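# Ticket: second gripper and spares for the picking cell, Ostside workshop

Opened April 12, 2026. Status: waiting on quote.

Right, I'm putting everything in one place so we stop losing it in email threads. I want to get the spares order for the mixed-item bin sorted before the budget closes, and I've got 2,000 left on the equipment line to do it with.

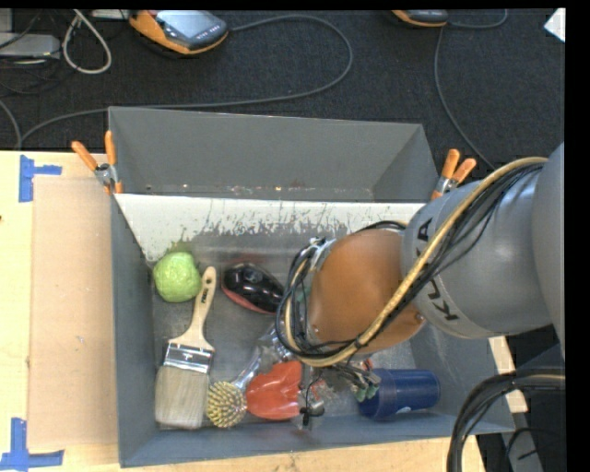
Colley replied that 2,000 won't stretch to a second gripper and a decent set of fingers, and asked whether I'd looked at fingers only, plus a proper cable dressing kit for the wrist. Also wanted to know if the bin is on the list or if we're pretending it's fine.

Fair questions! I had looked at fingers only, yes, but just as a fallback. Trurberg will do them in packs of 5 and the lead time is much shorter than for a whole gripper. The cable kit I hadn't priced at all (my fault, I assumed it came under maintenance and it doesn't).

On the bin: it's going on the list. The panel along the back is badly scratched and flaking, and I'm tired of holding the corners with spring clamps. A new one with a proper fixing is 100 from the same supplier, so I'd sooner just buy it than argue over it.

**What I've tried so far**

- Asked Trurberg for a price on the gripper alone. It came back over budget before delivery, so that's that until next year.
- Asked if they'd split the payment over two budget years. They will, but only with a signed order by December, and I can't sign for money I haven't got yet.
- Checked the cupboard for old fingers. Found a bag, wrong fitting.
- Rang Choi for a second quote on the cable kit. Left a message, will chase.

**Test items**

I'd like to keep a bit back for these as well. The paintbrush, scrub brush and cup cover the hard shapes and the long awkward handles, and I don't want to be stuck if one of them gets crushed and we can't match it. They cost next to nothing but they always end up on somebody's own card, which is daft.

**Where I've got to**

Fingers, cable kit, bin, spare test items, in that order. The gripper moves to next year's plan and I'll write the case for it separately.

Colley came back to say fine by that, but get the cable kit price in writing before anything is ordered.

Will do. Leaving this open until Choi rings back.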